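Setting the Table, One Tray at a Time

Hello again from Rilladgate! Last month I promised you something on cups and saucers, and then October ran away from me completely (the gutters, the dog, my sister's move, don't ask). So let's get into it now, before everybody's houses fill up with relatives who want coffee at all hours.

I grew up with a grandmother who believed in saucers. She got married in 1964 and somebody gave her a set of white cups with a thin gold line around the rim, and those cups came out for the priest, the insurance man and the kids alike. I was drinking milk out of gold-rimmed china at age five! My mother put the whole set in a cabinet afterward and there it sat, and when it came to me I decided it was going to get used again. So far I've lost one saucer, and I've made my peace with it.

The thing I want to talk you into this month is a tray. I used to carry two cups at a time from the kitchen, saucers rattling the whole way, and then go back for the sugar, and then go back for the spoons. Now everything goes on a tray and I make one trip. I like a plain plastic one with a raised rim and rounded corners, in beige or cream or some other color that doesn't fight with the dishes. Wood is prettier, I know, I know. But plastic wipes clean in two seconds and you won't cry if it gets scratched.
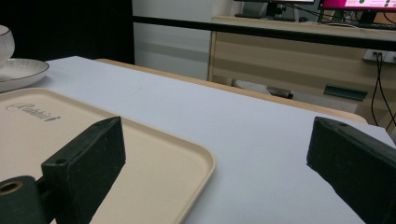

Give yourself room, too. A cup on its saucer takes up more of the table than you'd think, and once the tray comes down next to it there's hardly anywhere left to put your elbows. I set the cups toward the back and keep the tray close to me, a little crooked, so I can pour over it and let the drips land where they're easy to wipe up. If your tabletop is white like so many are these days, a smooth, pale cover over it is a kindness to yourself. Coffee rings on bare white are no fun at all.

A few of you wrote in asking about washing the gold. Please, please keep it out of the dishwasher! Warm water, a drop of Prinus soap and a soft cloth, and go easy around the edge. And if you have one of those cups where the line is already half gone, keep using it. I reach for my worn one first. Also, skip the microwave for anything with a metallic rim. I learned that one at work with an audience of 40.

Kenza Lahlou sent me a nice tip for storing saucers: cut circles from old flannel pillowcases and slip one between each pair. I got about 50 circles out of two pillowcases and ended up giving half of them to my neighbor, who now wants to know what else I can cut up for her. Hers are brown-rimmed and a bit bigger than mine, so measure first.

If you're hunting for a tray, the Welodlow thrift shop had a good stack of them the last time I was in, over by the lamps. Bring your biggest saucer along and try it for size right there in the aisle. I do it every time and they're used to me by now.

Next issue is sugar bowls, and I have opinions. Send me your lid stories!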